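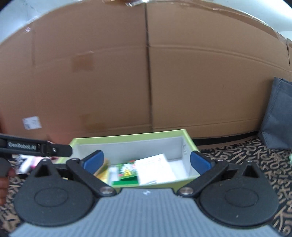 Delyth Llewellyn wanted to know, on reading the draft, why we collect by hand at all when Barnen already has a teleop station. Fair question. Speed, mostly. Teleop gave us 50 usable examples in the time the hand-held tools gave 600, and the operators hated it.

**Figure 3.** View from one hand-held gripper during the box task. Open box on the floor between the blue finger pads, a second tool coming in from the left with a package.

### 4.2 Collecting the box examples

All box examples were collected on the floor, in ordinary rooms, no fixed background. Cardboard, rugs, bags left where they were – we want the Dirus policy to see clutter early. Items are small packaged goods, mixed. Box stays put for one take, then gets turned or shifted before the next.

One take = one item moved. Start with fingers open, end with fingers open. Takes where the item was dropped and picked up again are kept but taged as recoveries. Takes with a hand blocking the fingers for most of the run are thrown out.

Target was 2,000 takes, split between the Bellis and Avmont sites. At the time of writing 741 have passed the check. Avmont is behind – late start in February, then a sync problem between the left and right tools that cost us a whole batch. Fixed now by clapping the fingers shut twice at the start of every take and lining up on that. Crude, but the ofset stays under one video frame.

Labels are short: item type, side, recovery or not. No grasp points marked by hand. Training split is by room, see 4.3.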